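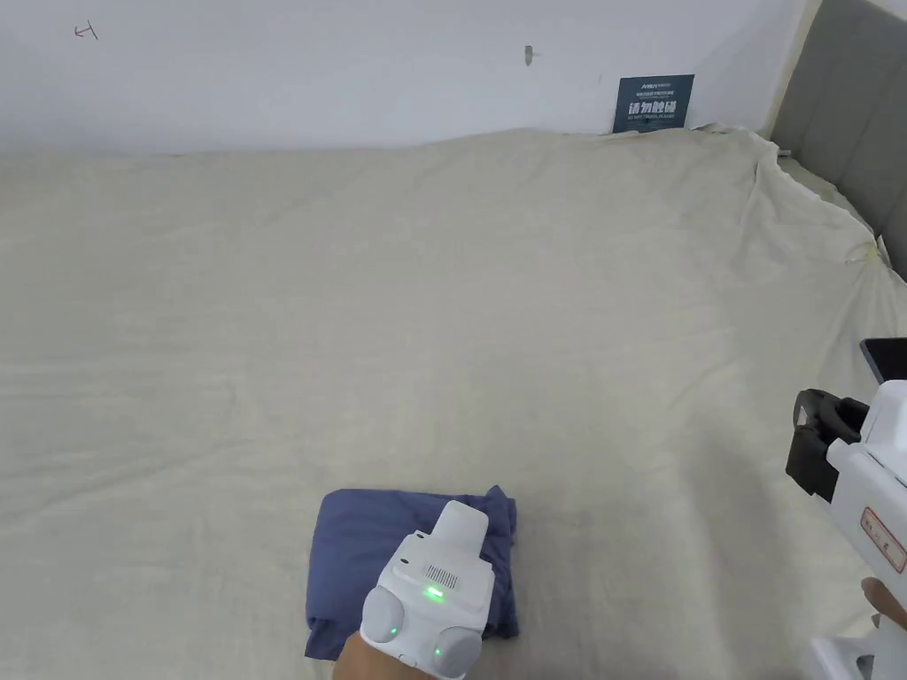 The city put the old Lergate warehouse site back out to bid in January, and I went to the open house last month to see what the two remaining bidders had in mind. I live four blocks away, so I care more than most about what goes in there.

The first proposal comes from a developer called Fustosik. They want 120 apartments over ground-floor shops, with a parking deck at the back on the Clolton Avenue side. The deck would have 297 spaces. That seems like a lot to me for a street that already backs up at five in the afternoon, but the woman next to me thought it was too few.
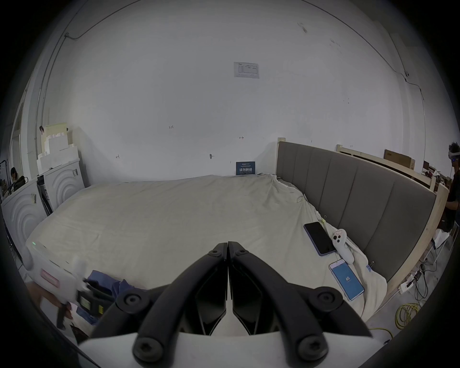
Sugiyama is the other bidder, and their plan is smaller. They would keep the brick front of the warehouse and put 58 apartments behind it, with a grocery store on the corner. The sample floor plans were taped up along one wall. The smallest bedroom would be a tight fit for a big bed with a padded gray headboard like this one, and I didn't see much closet space either. Still, I liked that they had drawn furniture in at all. Fustosik's plans were just empty boxes with square footage. 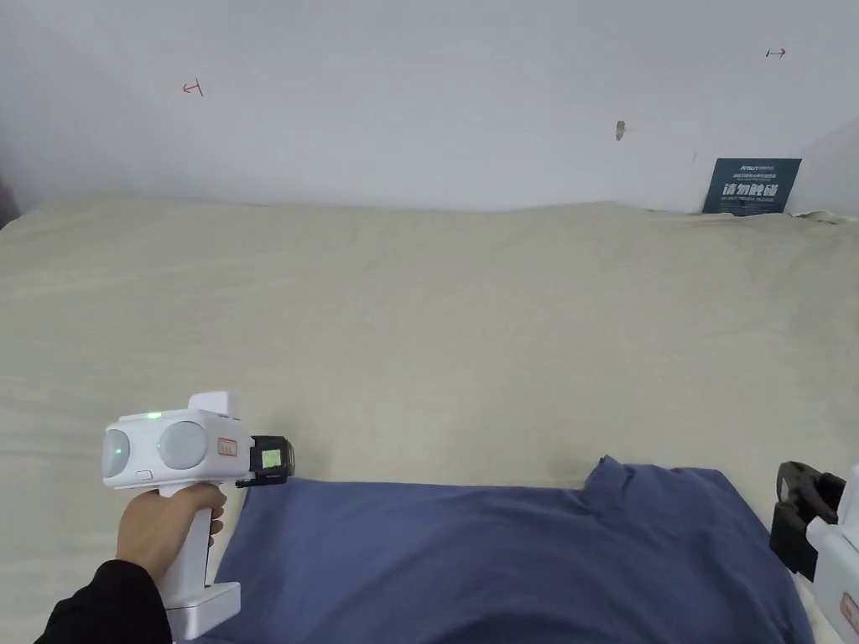
White grip, black sleeve, small green lights on.

Money is where it gets harder to follow. Both bidders are asking for a property tax break, and neither one had the full terms on display. A city planner told me the numbers would be in the packet before the vote. I asked about the bus stop — it sits right where the Fustosik driveway would go — and he wrote that down.

The comment box had 268 cards in it by the end of the night, according to the sign-out sheet at the door. Mine said to keep the brick and move the driveway.

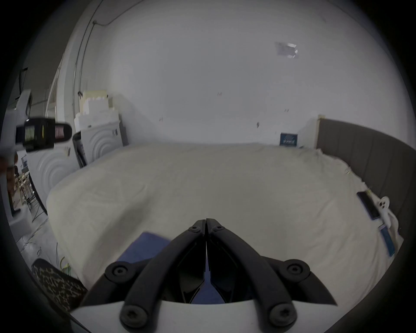
Black fingers nearly touching, just over the white sheet.

The vote was supposed to be this spring, but it has already slipped once. Written comments are still open, and you can drop them at the planning counter until four. I plan to send a second one about delivery trucks, which neither bidder had an answer for. The alley behind the site is one lane wide and the trash pickup already uses it.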